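3/6/20

Woke at six and couldn't get back off, so I did the seed trays before breakfast. The leeks are up, 32 of them. Nothing from the peppers yet.

Walked to Dalen for the post and came home the long way by the reservoir. The water is low for the time of year — you can see the old wall again. Gøran Hovland was out mending his gate and we talked about hay prices. He wants 300 for the old trailer, and I said I'd think about it. It needs two tyres and a new floor.

Soup for lunch. Slept in the chair until three, then cleared the gutters at the back and found a tennis ball and a lot of moss. My knee is sore tonight.

Rang Mum after tea. She has finished her jigsaw and wants another, a harder one this time.

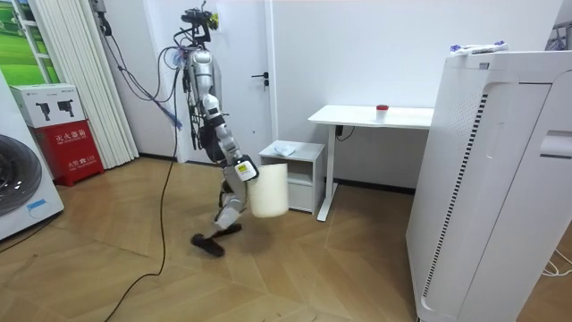 I told her I'd look in the shop at Bendora when I go for the chicken feed. Bed early.

Comments

Petra: Peppers took me nearly a month. Keep them warm.

oldgate56: 300 is too much with no floor in it.

Last updated 3 days ago

Contact | Copyright | Back to top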